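FOR RELEASE IN DECEMBER

# Clorbridge dog owners: bring us your old case files

I run Tresik, a small legal help office in Clorbridge, and I'm writing this one myself because our usual announcements read like a parking ticket. So, hello! We're opening a free records desk for people who have reported an animal cruelty case in the county and never heard another word about it.

You know the kind of thing I mean. A neighbor's dog is left chained up through a freeze, or somebody takes a stick to a horse. You call it in, a deputy comes out and writes something down, and then... nothing. Maybe there was a charge. Maybe it was dropped. Maybe the whole thing is still sitting on a calendar somewhere and you'd be welcome in the courtroom if only you knew which morning to show up. Every week we get calls from folks who have been wondering for a year or longer, and most of what they want to know is public record. They just don't know which counter to walk up to (I didn't either, when I started).

The desk opens in December at our Lawal Street office, right next to the shoe repair. We'll be there from 4 p.m. until 7 p.m. on 3 afternoons a month, and the dates will be taped to the front door and read out on our phone line. You don't need an appointment. If there's a line, grab a chair and somebody will get to you.

What should you bring? Whatever you've got. A case number is wonderful, but an address and the month it happened will usually get us started. If you wrote down the deputy's name, great. If all you have is a text you sent your sister that night, bring your phone and we'll work from that.

We'll help you fill out the request, we'll pay the copy fee for the first 400 people, and we'll sit down and read the paperwork with you when it comes back. Court papers have a language all their own. "Nolle prosequi" sounds like a pasta dish and means the prosecutor decided not to go ahead. "Continued" means it got moved to a later date, and some of these cases get moved a lot.

Now for what we can't do, so that you don't make the drive for nothing. We can't file charges, that's up to the county. We can't tell you where a seized animal is living now, and we won't help anyone find the home address of a person who's been charged. Please don't ask, the answer is no every time. And if an animal is in danger right this minute, call the sheriff's dispatch line first and come see us later.

The whole project is called Odo, after the office dog, a very old hound who sleeps under my desk and came to us out of one of these cases. He's doing fine, thanks. He'll be there most afternoons, and he likes having his ears rubbed but he isn't fond of umbrellas, so please leave those in the stand by the door.

Money, briefly. Odo is paid for by 2 local grants and by a jar of donations that added up to $2,286 over the past year. That covers copies, postage and coffee. Our staff time comes out of Tresik's regular budget. If you'd like to chip in, checks can be dropped through the slot at Lawal Street, and if you'd prefer to give something we can use right away, we always need manila folders and stamps.

Reporters are welcome to stop by, but please call ahead. Some of the people who come in are upset, and a few are witnesses in cases that haven't gone to trial, so we won't allow recording in the front room. I'm happy to talk in the back office for as long as you like, and I can walk you through a blank request form so you can see how it works.

Call the main Tresik number and press 2 for the records desk. If you get the machine, leave your name and the best time to reach you, and speak slowly, please!

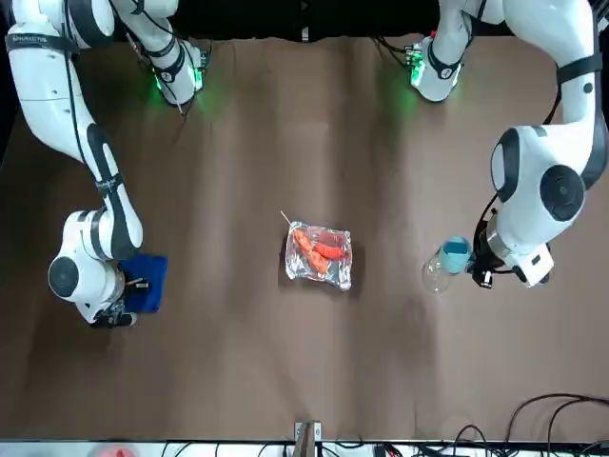
And if you call after 7 p.m., you'll hear from us the next working day. Spanish speakers can leave a message in Spanish and get a call back in Spanish.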